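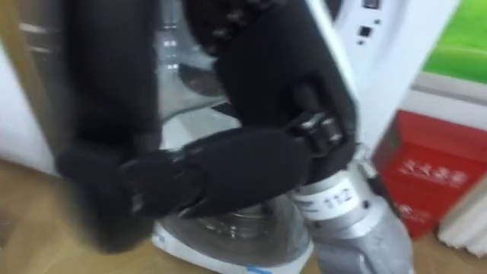
Leitura: 2 minutos

Robôs que mexem na máquina de lavar — a visita ao Lonuvmont

Dia de portas abertas, 25/01/2022. Muita gente na entrada, casacos por todo o lado. Entrámos em grupos pequenos, depressa, sem correr.

Primeira pergunta da turma: o robô sabe lavar roupa? Calma. Primeiro tem de aprender a abrir a porta. Parece fácil, não é? Para ti sim. Tu olhas, esticas a mão e pronto. O robô precisa de saber onde está a porta, até onde ir e com que força. 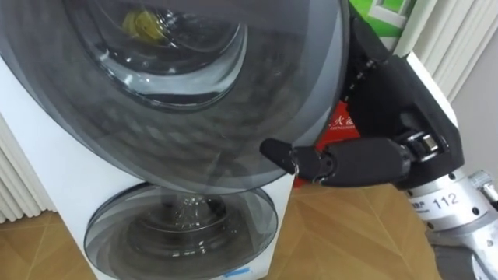 A força é o mais dificil. Força a mais — parte. Força a menos — não mexe. Por isso treina-se muito. No Lonuvmont disseram-nos que uma tarefa pode ser repetida 200 vezes, às vezes 1000. Sempre a mesma coisa! Ninguém da turma queria esse trabalho.

E a mão? Tem dedos com articulações, como os teus. Dobra o indicador devagar. Vês as partes que dobram? A ideia é essa.

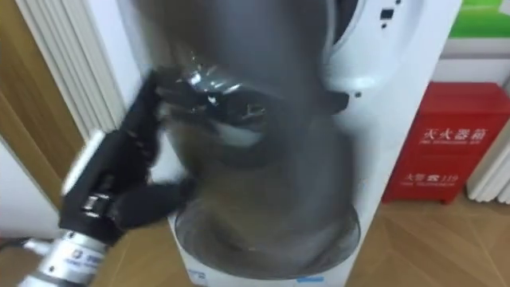 Mão do robô com os dedos dobrados.

Palavra nova: articulação. É o sítio onde duas partes se juntam e dobram. Joelho, cotovelo, dedo. Os robôs tambem têm.

Experimenta em casa: fecha os olhos e tenta meter uma meia num balde. Conta as tentativas.

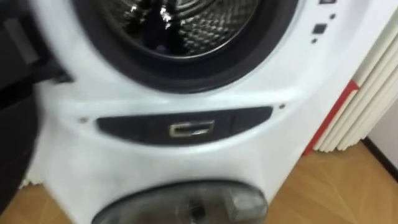 Difícil, certo? Agora imagina fazer isso sem sentir a meia. A próxima visita é em maio, ao Talebi. Levar lanche e a autorização assinada.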